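Review: Clorari Hand-Held Gripper Set, Trivatari Open Day

Our department attended the Tuesday open day at Trivatari in order to assess the Clorari set for classroom purchase. Visitors were given five minutes of instruction and three turns each with the grippers, which record a person's hand movements for later use in robot training.

The set is light and the handles suit both large and small hands. The written guide is poor – three of its pages repeat the safety notice – and staff at the Kennedy stand had to explain the start procedure.
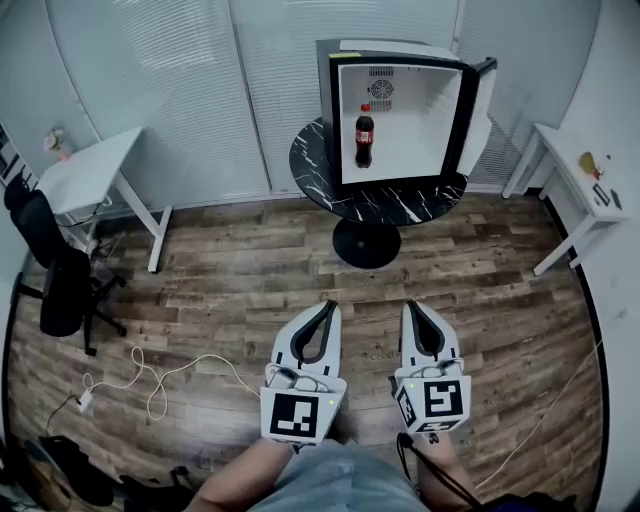 Fetching and placing household items formed the main exercise. Each visitor worked with one gripper in each hand, and the station was a round black table with an open mini fridge and a bottle of cola standing inside. The narrow finger pads call for careful aim. Compared with the Flivier model, the Clorari is easier to learn.

Rating: 3 out of 5. Purchase is recommended once the guide has been revised.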